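Minutes, workspace fit-out meeting
3 min read
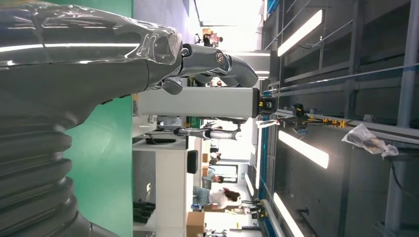 Photo: Tyra Viklund / Ranirgate

July 7, 2018, the big workspace, Ranirgate. Stellan Solberg in the chair, me (Tyra) on notes, and the usual crew from both teams. Makowska sent regrets and a very long email, which I've folded in where it fits.

1. Last minutes
Passed with one fix. The January order was for cable ties, and I had written table ties. Sorry!

2. The green panel
We went around on this one for ages. Stellan likes the bright green and wants more of it, I like it fine as it is, and two people by the window side said it makes them feel like they're sitting inside a lime. We agreed to keep it through the summer and ask again when everybody has had a vacation. Makowska's email asks for gray, at length. Noted.

3. The white surface
This took up most of the meeting, and I did bring it up, so no complaints from me. Things get put down there and then they live there. There's something thin and black lying toward the back (I say cable, Stellan says it's a device of some kind, and we never settled it), a small square black thing a little closer in, and then the dark blocky pieces grouped together at the near end. I'd love to see the grouped stuff go on a shelf. Stellan pointed out that we don't have a shelf, so that became item 4.

What we agreed: anything on the white surface gets a name label by the end of the week. If it has no label it goes in a box and you can come and ask me for it. I'm nice about it, mostly.

4. Shelving
Gruninero quoted 600 for the wall unit, delivered, and 40 extra if we want them to put it up. Stellan thinks we can put it up ourselves. Those of us who remember the coat rack think we should pay the 40. We voted to pay. The unit is 33 inches deep, so somebody has to measure the space behind the door before I place the order (Stellan said he would, and I've underlined it in my own notebook).

5. Boxes
Cardboard on the floor again. I know it's handy to have a box right there while you're working, but the floor is pale and everything shows, scuffs included, and people trip. Empty ones get flattened and taken out the same day. If a box is still in use, write on the side what's in it and push it in against something. Long discussion about whether tape counts as trash or recycling. I'm going to call and find out.

6. Plastic wrap
Short one. We're low, and whoever takes the last roll should write it on the list by the sink. Stellan wants to try the wider kind from Tundach. No objections, so I'll add one roll to the next order and we'll see how people get on with it.

7. Lights
A couple of people find the overhead lights too strong on anything shiny. Could we switch off one row in the afternoons? We'll try it for two weeks. If it makes the back of the room gloomy we switch it on again, no hard feelings.

8. Anything else
The kettle is fine, it just needs descaling. Whoever has my good scissors, please put them back in my drawer, I'm not mad.

To do
Stellan: measure behind the door, answer Makowska about the gray
Tyra: labels, Gruninero order, call about the tape, descale the kettle
Everyone: clear your own things off the white surface

Next meeting when Stellan is back from his trip. I'll send a note around.

Contact Ranirgate | © 2018 Ranirgate | Back to top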